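Cadi Prosser
Spent most of May helping my aunt clear out the back office at Cullum. It's a small parts supplier, 4 people on a good day. A few notes on paper records, in case anyone else has to do this.

She had 57 binders of delivery slips. Every one had a label on the spine and most of the labels were wrong. Ignore the spine and open the binder.

Sort by customer first, then by year. We did it the other way and had to redo the whole Pirkau shelf - that took an entire afternoon. 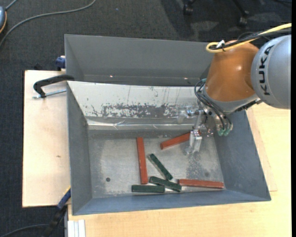
Staples. Pull them before you scan. I fed in a stack of roughly 600 pages and the scanner jammed on the second sheet.

Ask the accountant what has to be kept before you shred anything. Ours wanted the tax papers and the signed contracts. The old price lists could go.

Name the files the same way every time. Customer, year, month. My aunt wanted to add the driver's name and I talked her out of it.

We still have 5 boxes marked "misc" - those are for next month. If you have a decent shredder to lend, message me.

© Cadi Prosser | Contact | Back to top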